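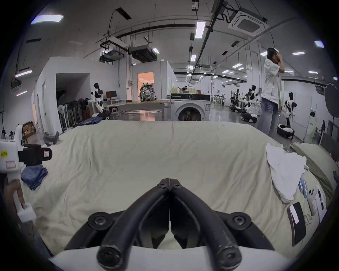
Bed Makers and Linen Folders Wanted, Belport

Part-time, days, paid weekly. Start in May or as soon as you can.

If you are the kind of person who can't walk past a rumpled bed without giving the sheet a tug at the corner, please keep reading, we would love to hear from you. Zasusell looks after the beds and linens for guest houses, small inns and furnished apartments in and near Belport, and we are looking for new people to join the crew that makes beds, folds, sorts and sets rooms straight.

We started out with one van and a borrowed folding table, and these days we handle more than 200 beds in a busy week. That has meant a bigger workroom. It's a large, wide-open industrial space with a white ceiling and all the building's workings on show, and we put a big bed right out on the floor so that everybody has a proper place to practice before going out to a customer. New people spend their first days there. It is a friendly way to begin, with plenty of elbow room and no guest waiting in the hallway with a suitcase.

What the work is like

A shift usually begins with a bed nobody has touched since the guest got up. There's a fitted sheet full of creases, a pillow shoved off to one side, a cloth dropped in a heap near the edge, and very often a line of small belongings that somebody set down and forgot: a phone, a phone case, a little box of something. Your job is to get from there to a bed that looks inviting, and to do it in a calm and careful order.

We clear first. Anything small comes off the bed and goes on the tray, all together, before a single corner is lifted. I can't say this strongly enough, as phones slide into the folds of a pale sheet and go off to the laundry, and we have had to make that sorry telephone call to a customer (it was me, years ago, and I still blush). Belongings that stay in the room are set out neatly where the guest will see them. Things left behind after checkout go in a bag with the room number on it and come back to the workroom with you.

Then come the cloths. Loose ones get shaken out, checked for marks and either folded or sent to wash. We fold in thirds and then in half, with the smooth edge facing out. If you have always folded another way we won't hold it against you, but we will teach you ours, so that a stack made by two different people still looks like one stack.

After that you pull the sheet. Start at the far corner, walk the long way back, and smooth with the flat of your hand from the middle out. A large bed is a good deal easier with two, and on most jobs you will be paired up. Pillows go on last.

When the beds are done there is usually a bit of tidying to finish off, such as straightening the chairs, wiping the bedside table and taking the used linen down to the van. We don't do bathrooms or kitchens. The Dela Peña crew, who share many of our buildings, take care of those and do them beautifully.

Hours and pay

Shifts are 5 hours, from 9:30 in the morning, with a paid break in the middle. We ask for at least 4 shifts a week through the summer, and fewer is fine after that if you would like to drop back. Training is paid at the full rate from your first hour. The hourly rate depends a little on experience, and we'll tell you exactly what yours would be when we first talk on the phone, before you go to the trouble of coming in.

We supply aprons, gloves and indoor shoes. The van leaves from the workroom and brings you back there, so you don't need a car once you've reached us. The Ement bus stops at the end of our street, and there is a rack for bicycles by the side door.

Who we are hoping to meet

You don't need to have done this for a living. Some of our best folders learned at home with a big family's washing, and one came to us from a bakery and says the corners are just like pastry. We do need you to be:

comfortable on your feet, and able to bend, reach across a wide bed and lift a full linen bag

gentle and honest with other people's things

happy to work beside a partner, including a quiet one

on time for the van, which really does leave at 9:30

Spoken English at an everyday level is enough, and several other languages can be heard over the folding table on any given morning. If lifting is hard for you but you have a good eye and tidy hands, please write anyway. We have 2 places in the workroom itself for sorting, folding and packing the sets, and those can be done partly sitting down.

How to apply

Send a short note to Etenesh Teshome at Zasusell, Belport, using the contact form on this site, or drop one in the box beside our front door. Tell us a little about yourself, which mornings you are free and when you could start. A résumé is welcome but you don't have to have one. Please also give the name of one person we could call who has known you work, whether that was for wages or not.

I read every note myself and answer them all, although it can take me up to a week when the inns are full. If it sounds like a good match I'll invite you in for a visit. You'll see the workroom, meet whoever is on shift, have a cup of coffee or tea and make a bed with one of us. It isn't timed, and you are very welcome to ask questions the whole way through.

We look forward to meeting you!

Etenesh Teshome
Crew Manager, Zasusell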